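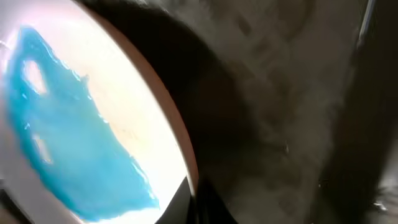

Tableware and Serving — Plates

Groslow Round Plate, White

The Groslow Round Plate is supplied by Grurar to schools, community centres, residential care facilities and studio programs. It is a plain white plate with a smooth, continuous rim, intended for daily meal service and suitable as a mixing or display surface in art and craft rooms. A bright turquoise-blue against the white glaze gives a fair indication of how strong colours read on the plate, whether the colour comes from a gel, a paint or a tinted icing.

Ordering

Item number: 1835
Colour: White
Diameter: 215 mm
Sold in: Sets of four
Matching pieces: Gunawan side plate, Gunawan shallow bowl

Orders of nine sets or more are packed in divided cartons and shipped on a single skid. Smaller orders are sent by parcel service. Colour may vary slightly between production runs, and customers adding to an existing inventory are asked to quote the run code printed on the original carton.

Care and cleaning

Plates may be washed by hand or in a commercial dishwasher. Water-based paints, gels and food colouring should be rinsed off before they dry. Where a film remains, soak the plate in warm water with a mild detergent and wipe with a soft cloth. Abrasive powders and steel wool will dull the glaze and are not covered under the replacement policy.

Plates used with paints, adhesives or other non-food materials must not be returned to meal service. Grurar recommends that such plates be marked on the underside and stored in a separate cupboard. Jimemer adhesive labels, available in grey and yellow, are suitable for this purpose.

Replacement

Plates that arrive chipped or cracked will be replaced at no charge when reported within four weeks of delivery. Please retain the carton and the packing slip. Single replacement plates may be ordered at any time under the same item number — the minimum set quantity does not apply.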